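Poven Fund — interim report from Ondholm Footwear Workshop
Reporting period: April to 18th August
Prepared by Trinity Ferreira

The grant pays for the sorting and storage area at the Drurnine site, where shoe-shaped parts are laid out before they go to the benches. Work in this period was mainly on the yellow shelving and on how the black pieces are set out on it. 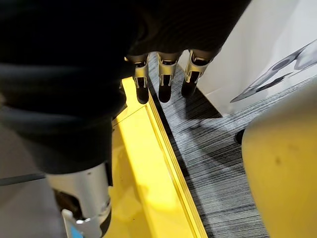
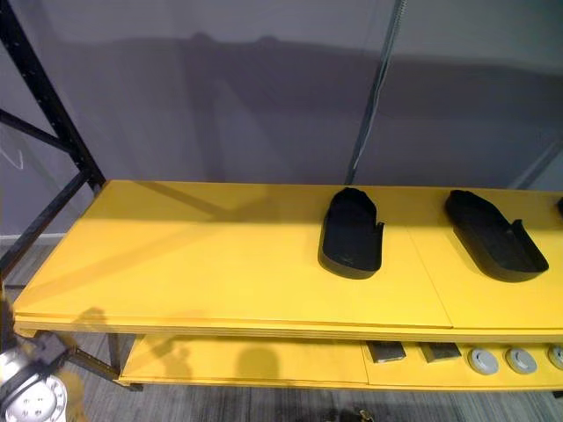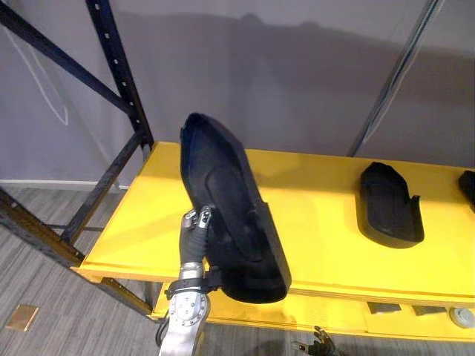
The yellow shelving area at Drurnine. The black shoe-shaped pieces appear in the second and third pictures.

Shelving

The two-level unit is now in daily use. The upper shelf is kept for the black shoe-shaped pieces and the lower one for small parts, including the round grey discs and the dark rectangular blocks. Before April everything shared one bench and the small parts were often mislaid. Staff were asked in July what they thought of the new arrangement. Most were content with it, although two would like the lower shelf brought forward as the small parts are awkward to reach.

Laying out

We have not yet settled on a fixed spacing for the upper shelf. Pieces are put down with a gap between them so that each can be picked up by the rim, but the angle still varies from one to the next. Barnabás Antal has drawn up a paper template with 12 positions and will try it for three weeks. If it works we will mark the positions on the shelf itself — tape first, paint later.

Supplies

Biswas delivered the second batch of shelf panels seven days late. The delay did not affect the budget but it did move the fitting of the last section into this period. One panel had a damaged corner and was exchanged without charge.

Spending

Spending is within the agreed amount. The line for labels has not been touched and we would like to move it to lighting, as shadows on the upper shelf make the black pieces harder to check. Please let us know whether this needs a formal request.

Next period

Trial of the paper template.
Decision on the depth of the lower shelf.
Written layout guide for new starters, five pages at most.

The draft guide will be sent to the Fund with the next report.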